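About Dekorach

Dekorach writes software for robots that work in places where people live. We cover the middle of the stack, from the moment a camera frame arrives to the moment a motor command goes out, and we love that stretch of the problem more than is probably healthy.

The company began when Vasylyna Horobets and Napaporn Thammasiri got tired of planners that worked beautifully in simulation and then fell apart the first time a coat sleeve was in the way. They wrote the first version of Nadar in October and had it controlling an arm before the year was out. Much of that early code is gone now, but the idea behind it is still with us: a plan should be cheap to throw away, so the robot can make a new one whenever the room changes.

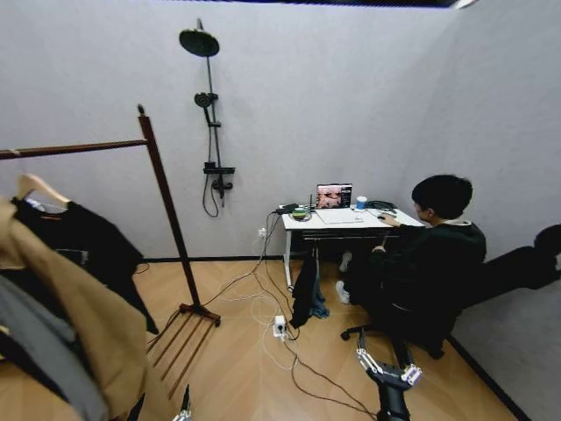 Nadar is our motion planner. It treats clothes, cables and curtains as things with a shape that moves, and it keeps a little doubt about where each of them ends. A chair back is solid. A hanging coat is a maybe, and the planner can brush past a maybe if the speed is low enough. Getting that tradeoff right took us 2 full rewrites (the second one was fun, the first one less so!).

Kerkis is the perception side. It takes head and wrist views and merges them into one picture of the room, with a confidence value on every surface. Dark, thin things are the hard part. Black hoses, black pipes, black cloth against more black cloth: depth data gets patchy there, and Kerkis has to lean on edges and on what it saw a moment earlier. 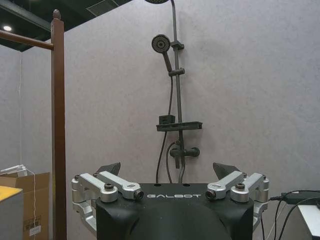 We also build Ustton, the tooling that holds everything together. Ustton records each run, lines up camera views with joint positions and lets you scrub back to the exact moment a grasp was chosen. Our regression set has 1,893 recorded runs, and every change to Nadar or Kerkis is replayed against all of them before it gets merged. It's slow, and we've stopped apologizing for that. A replay has caught bugs that none of us would have spotted by reading the code, including a sign error in the wrist rotation that only showed up when the arm reached low and to the left.

Clothes on hangers have become our favorite test. A hanger hook is small, the garment swings, and the arm has to plan for a load that keeps changing shape under it.

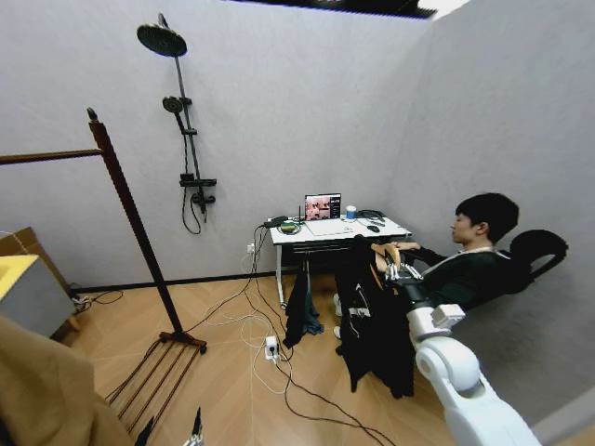 Work near people gets its own layer in the controller. It runs apart from the planner and can slow or stop the arm without asking Nadar first. We tune it with someone from the team sitting within reach, and that person gets the final say on whether a motion felt right. Numbers help, but if a colleague leans away from the arm, the speed limit comes down and we try again.

We're a small team, and everyone spends time both at the keyboard and next to the robot. New people merge a change to Ustton in their first week, then pick a failed run and chase it until they understand it. Lunch is at noon, and the talk is mostly about gripper timing. 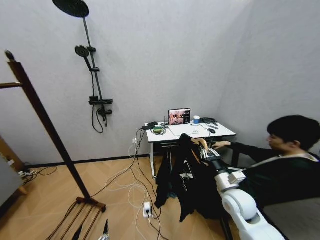
Napaporn Thammasiri: I still get excited when a handover goes smoothly, and I've been at this since the first version of Nadar. What I'd like next is for the planner to notice hesitation. If you reach out and then pause, the arm should wait with you. We have 3 approaches on a branch right now and I keep changing my mind about which one I like best.

If that sounds like a problem you'd enjoy, write to us. We read everything, and we're happy to talk shop with students and other teams even when we aren't hiring.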